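Cahier d'atelier, projet Adum
8 mai 2020
Objet : kit de préhension Tridlow en prêt, suite des essais, avis provisoire

Je reprends les notes du brouillon pour que les collègues qui ne sont pas sur place puissent suivre. Excusez mon français, je corrige ce que je vois. Les passages qui manquent sont dans le classeur bleu de la salle Heffernan, avec le bon de livraison.

Rappel de l'offre. Grarnwood nous prête le kit pendant 22 jours, sans engagement. Après ce délai on le renvoie ou on paie la facture, 1 134 euros hors taxes, transport non compris. Dans le prix il y a la pince, la petite caméra de poignet, le câble, le logiciel de réglage et un an de réponses par courriel. La formation à distance est vendue à part et je n'ai pas demandé le tarif. Le renvoi reste à notre charge, c'est écrit en petit à la dernière page du devis et je l'ai souligné.

Montage. La notice a été traduite, sans doute par une machine, et la page 11 inverse le connecteur du moteur et celui de la caméra. Les deux prises ont la même forme. J'ai suivi le dessin et j'ai laissé le texte de côté, et tout s'est bien allumé. Il faudra coller une étiquette sur chaque câble avant de démonter. Les vis du poignet se serrent avec la clé fournie, mais on n'a pas assez de place pour tourner la main et j'ai fini avec notre clé à bout sphérique. Temps total : une matinée. Le fournisseur annonce une demi-heure, je suppose avec quelqu'un qui l'a déjà fait dix fois.

Logiciel. Il s'installe proprement. L'interface est en anglais, avec un menu français qui ne traduit que les titres. Le réglage de l'ouverture et celui de la force sont sur deux onglets différents, et quand on change d'onglet sans valider, la valeur revient à l'ancienne sans avertir. J'ai perdu un bon moment avec cela. Règle pour tout le monde : on valide, on change d'onglet, on revient vérifier, ensuite seulement on lance le mouvement.

Essais de saisie. J'ai gardé la planche à formes et les blocs. C'est un exercice qu'on connaît bien, on peut comparer avec nos anciennes notes, et un bloc qui tombe ne coûte rien. Je travaille à vitesse lente, dans l'enceinte, avec l'éclairage du haut seulement. Pour chaque bloc je note la prise, le transport au-dessus de la planche, la descente, et si le bloc entre ou non. J'écris aussi la force demandée, pas la force réelle, que le kit ne mesure pas. C'est un point à poser à Grarnwood, la fiche commerciale parle de « retour d'effort » et je ne trouve rien de tel dans les menus.

Pour les blocs courts, rien de particulier. La pince ferme, le bloc suit, la descente est correcte si le point d'arrivée est bien appris. Les blocs longs me donnent plus de travail. Quand on les prend par le haut, le moindre défaut d'angle en haut devient un grand écart en bas, et c'est le bas qui doit trouver le trou. J'ai donc ajouté un arrêt au-dessus de la planche avant la descente, le temps de regarder par la caméra du poignet et de corriger à la main.

Bloc violet, prise par le haut, arrêt avant la descente, planche verte en bas à gauche. Le côté creusé en arc est vers le haut.

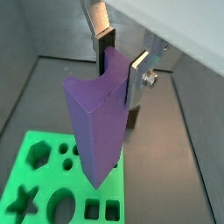 Une réponse est arrivée par la messagerie du projet, après l'envoi du brouillon : l'arrêt avant la descente est une bonne idée pour apprendre, mais il fausse la comparaison avec l'ancienne pince, qui descendait d'un seul mouvement. Si on corrige à la main à chaque fois, on évalue l'opérateur autant que le kit. Il faudrait refaire une série sans arrêt, même si elle est moins belle, et présenter les deux dans l'avis final. Et ne pas acheter avant d'avoir cette deuxième série.

C'est juste et je l'accepte. Je n'avais pas pensé à la comparaison de cette façon, je cherchais d'abord à comprendre l'appareil. Je garde la série avec arrêt comme « série A » et je prépare une « série B » sans arrêt, mêmes blocs, même ordre, même vitesse. Pour la série B, interdiction de toucher au clavier entre la prise et la fin de la descente. Un bloc qui n'entre pas est noté comme échec et on passe au suivant.

Sur la caméra de poignet. L'image est suffisante pour voir les doigts et la pièce tenue. Dans le bas de l'image, les trous de la planche les plus proches du bord sont flous, et pour viser c'est gênant. J'ai cherché une mise au point dans le logiciel, il y a un curseur mais il reste gris. Peut-être faut-il une licence, peut-être est-ce une option. Question à poser. Le reflet sur les parties métalliques est assez fort avec la lumière du haut. Pour un humain cela ne dérange pas. Si plus tard on veut reconnaître les formes automatiquement, il faudra probablement baisser la lampe ou mettre un diffuseur, et refaire les réglages d'exposition.

Sur les doigts. Les deux côtés ne sont pas pareils, un doigt sombre et en face une plaque de métal poli. Je ne suis pas encore certain que ce soit le meilleur choix pour nos pièces. Je voudrais essayer la même garniture des deux côtés, si le fournisseur en propose. Attention aussi à la tête de vis sur la face extérieure du doigt métallique. Elle dépasse, et quand on travaille près d'une paroi il faut la compter dans l'encombrement. J'ai ajouté une marge dans le programme, du côté de la paroi droite. Merci de ne pas l'enlever.

Endurance. La brochure promet que la pince garde son réglage pendant longtemps, sans donner de chiffre. J'ai laissé tourner ouverture et fermeture à vide, plus de 400 cycles, avec un contrôle de l'ouverture au début et à la fin avec le pied à coulisse. Je ne vois pas de différence que je puisse mesurer avec cet outil. À vide, ce n'est pas une preuve pour le travail en charge, je le note seulement pour qu'on ne refasse pas le même essai. Le bruit du moteur est régulier. Le boîtier tiédit un peu, on peut y laisser la main.

Une panne à signaler. Pendant la série A, le logiciel a perdu la pince une fois, message « device not found », bloc en l'air. La pince est restée fermée et le bloc n'est pas tombé, bon point. Pour la reprendre j'ai dû fermer le programme, débrancher le câble, attendre, rebrancher, relancer. La position apprise était conservée, la force était revenue à la valeur d'usine. Donc après chaque reconnexion, il faut remettre la force. Je l'ai écrit au feutre sur la feuille collée à la porte de l'enceinte.

Service. J'ai écrit à l'adresse d'assistance pour l'erreur de la notice. Réponse reçue le lendemain, polie, avec un schéma corrigé en pièce jointe. Le schéma est bon. Pour le menu qui perd les valeurs, on me dit que c'est connu et qu'une version nouvelle est prévue en juin. Je n'ai pas de garantie que la mise à jour soit comprise pour un kit en prêt. J'ai demandé, j'attends.

Questions à envoyer à Grarnwood dans un seul courriel, je complète jusqu'à demain soir :

Le retour d'effort de la fiche commerciale, où le trouve-t-on, ou bien est-ce pour un autre modèle ?
Le curseur de mise au point est gris, option payante ou défaut ?
Existe-t-il des garnitures de doigts en pièces détachées, et à quel prix ?
La mise à jour de juin est-elle comprise dans l'achat ?
Peut-on prolonger le prêt de quelques jours si la série B prend du retard ?
Qui paie le transport du renvoi en cas de défaut reconnu ?

Avis provisoire, à ne pas citer en dehors du projet. La mécanique me plaît, elle est rigide et se laisse régler sans forcer. Le logiciel est en dessous du reste. Pour un usage de banc, avec une personne devant l'écran, je serais favorable. Pour un usage sans surveillance, je ne signerais pas aujourd'hui, à cause de la perte de connexion et de la force qui revient à l'usine. Le prix me paraît acceptable si les garnitures et la mise à jour sont comprises, un peu haut si on doit les payer à part.

À faire ensuite :

Série B sans arrêt, feuille vierge déjà imprimée, dans le classeur.
Étiquettes sur les deux câbles.
Refaire une prise du bloc long plus bas sur le corps, pour voir si l'écart en bout diminue. Vérifier d'abord que les doigts ne touchent pas la planche pendant la descente.
Essai avec la lampe tournée vers la paroi, caméra seulement, sans mouvement.
Copier les positions apprises sur le disque commun. Le bouton d'export crée un fichier sans date dans le nom, donc le renommer tout de suite, sinon le suivant l'écrase.
Garder le carton et les mousses du Tridlow. Ils sont sous l'établi de la salle Heffernan, merci de ne rien poser dessus.

Si quelqu'un utilise l'enceinte avant moi, laisser la planche où elle est. Les points d'arrivée sont appris pour cette position et je n'ai pas encore collé les repères au sol.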